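Knits and a gripper that won't let go

My folding gripper jammed shut on a sweater last month. A loop of yarn had worked in behind the pad, and when I pulled, it tore a hole the size of a dime.

Switch off and unplug before you touch the fingers. Mine closed again while I was picking at the yarn and pinched my thumb badly. Then ease the yarn out with a blunt needle – never scissors near the joints.
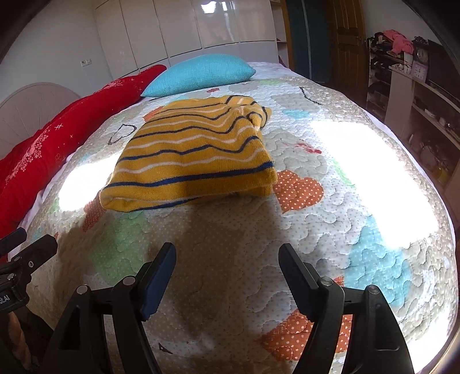 Striped knit on the bed, gripper open.

Check the pads and pivot pins for fluff after each load. I use an old toothbrush. Button cuffs and pull drawstrings inside before you start, and do very loose knits by hand.

If the fingers stay closed with the power off, stop using it. Mine went back to Jafri for a new spring in September.

14 shares | 3 comments

Nighat Satti: Same thing with a crochet blanket. The needle worked.

Dell: Does the toothbrush scratch the pads?

Nighat Satti: Not mine, it's a soft one.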